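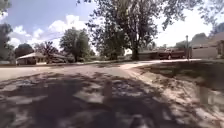 Petville will rebuild the drainage and pavement at the corner of Koteo Street and Warneck Avenue beginning in January, the public works department said Thursday. The work covers the full intersection and the first block of Koteo Street on the south side. The surface there was last overlaid before the storm drain was extended, and it has been on the deferred list for several budget cycles. Faint patches and cracks show in the cross street where it lies in full sun, and the grass and dirt verge slopes down to the road with stretches of bare soil in it. Runoff from that verge is the main item in the engineering report. During heavy rain, the report says, soil moves off the slope and settles in the low side of the approach, where it reduces the depth of the gutter line and sends water across the travel lane.

The project has two parts. The first is drainage. A new inlet will be set at the low point of the Koteo Street approach and tied into the existing main under Warneck Avenue with 38 feet of pipe. The existing inlet on the opposite side will stay in service but will get a new grate and frame, set to match the finished grade. The verge will be regraded to a flatter slope, covered with topsoil, and seeded. Erosion blanket will be pinned over the seed until the grass is established. The department does not plan to use sod at this location because the shade makes an even stand of grass hard to maintain.

The second part is pavement. The contractor will mill the top 2 inches of asphalt across the intersection, repair the base where soft spots are found, and place a new surface course. Total pavement area is 1302 square yards. Base repair will be paid by measured quantity, so the final cost of that item will not be known until the old surface has been removed. The curb will remain in place except at the new inlet, where one section will be cut out and recast. Sidewalk panels that have lifted at the joints will be ground down if the height difference allows it and replaced if it does not.

Rostami Paving, the low bidder, holds the contract. The company has 20 working days to finish once it receives the notice to proceed. Days lost to rain or to temperatures below the paving limit do not count against the total. If the limit keeps the surface course from being placed in January, the milled area will be covered with a temporary layer and the final course will be moved to the first suitable week of spring.

Street trees were reviewed separately. The large tree on the far side of Warneck Avenue is outside the limits of excavation, and no limbs will be removed for equipment clearance. Trucks will be routed so that raised beds are not used beneath the canopy. The trench for the new pipe was moved east during design to keep it out of the estimated root zone, which added one bend and a cleanout to the line. Where roots are found in the trench, they will be cut clean with a saw and covered the same day. Shrubs along the far side of the street are not part of the project.

One lane of Warneck Avenue will stay open in each direction for most of the work. Koteo Street will be closed to through traffic at the intersection while the trench is open and again while the surface course is placed. Residents on the closed block will have access from the south end at all times. Trash and recycling pickup will follow the normal schedule, but carts on the closed block should be at the curb by 6 a.m. so the truck can make its pass before the crew starts. Mail delivery is not affected.

Work hours are 7 a.m. to 4:30 p.m. on weekdays. Street parking will be restricted during those hours within the posted limits, and signs will go up at least two days before each restriction takes effect. Vehicles left in the work area will be moved to the nearest open block. Saw cutting and milling are the loudest operations, and neither will start before 8 a.m.

Water service should not be interrupted. The water main crosses the trench line below the depth of the new pipe, and the crew will dig by hand to confirm its position before machine excavation starts. Gas and cable lines have been marked on the plans and will be marked again in paint on the pavement shortly before the work begins. Owners with private sprinkler lines or wiring in the verge are asked to flag them. Private lines that have been flagged and are damaged during grading will be repaired under the contract.

The plan sheets and the drainage report can be read at the public works counter during office hours. Comments on the parking restrictions will be accepted until the signs are posted. A door notice with the start date and the closure map will be delivered to each address on the affected blocks after the preconstruction meeting.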